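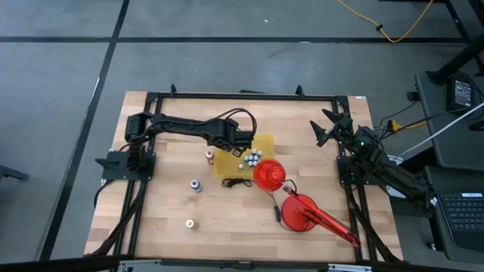

## News from the two-armed table

It has been a busy month at the Drudby workshop, and since so many of you wrote back after the last newsletter wanting to hear more about the teaching side of things, I thought I'd give it a proper airing this time (put the kettle on, I do go on a bit).

The table everybody asks about is the one with a black arm on each side, which we call Corkel. Two of us usually share the job of teaching it. One sits at the controls and steers both arms by remote, and the other keeps an eye on the tabletop, puts things back between goes and says "ready" in a clear voice. Everything the arms do while they're being steered is saved, every little turn of every joint, and that saved run is what we call a demonstration. Gather enough of them and Corkel can have a try at the same job with no hands on the controls at all.

We've been working on tidying. The tabletop gets laid out with the yellow tray and its little pale balls, a few small bottles, and the two red pieces with their wires, and the person steering has to move one thing at a time to wherever the job card says it should go. It sounds like the sort of chore you could do half asleep with your own two hands! With a pair of grippers it is another matter entirely. The balls are the worst of it, being small and round and only too happy to wander off when nudged, and I have lost whole afternoons to them. Bottles are friendlier, although you do have to come down fairly straight or you'll tip them, and the short one with the golden-tan top wants a lower approach than its two neighbours.

Cables deserve a paragraph of their own. For a long time we kept them off the table, thinking they would only confuse matters, and then Corkel was hopeless whenever one turned up. So now there are cables in the layout on purpose, and whoever is steering has to work past them as neatly as they can manage. If a gripper snags one, we finish the run anyway, mark it as a snag and keep it in a separate folder. Those runs have been surprisingly useful for working out where people go wrong.

Since the last newsletter we have saved 855 demonstrations, which is a good deal more than I'd hoped for. Of those, 476 are for the balls and 184 are for the bottles, and the rest are a mixture of everything else on the table. You'll notice the bottles are lagging behind, so that's where we would love your help over the coming weeks.

Steering is easier to pick up than people expect, by the way. Most newcomers grip the controls far too hard and try to do everything quickly, and by the end of a first session they've slowed down and are starting to look quite graceful. Our advice is always the same: open the gripper early, pause above the thing you want, then go down. A pause of a moment or so does no harm to the recording, and it gives you time to think. If you're left-handed, do say so when you arrive, as we like to have a good spread of people using each arm first.

We've also changed over to Zinari for sorting and labelling the runs, and I must say it has made Friday afternoons a great deal more pleasant. You can play a run back, trim the dull bit at the start and write a short note on it, all on one page. Please do write the note, even if it's only "dropped one, picked it up again". The notes from the old Mansilla sessions were very thin and we are still puzzling over some of them.

Teaching sessions are open to all members, and there are six places on each one. Bring a drink with a lid and something warm to wear, as you'll be sitting still for longer than you might think. To put your name down, simply reply to this newsletter and mention whether mornings or evenings suit you better. Evenings start at half past six.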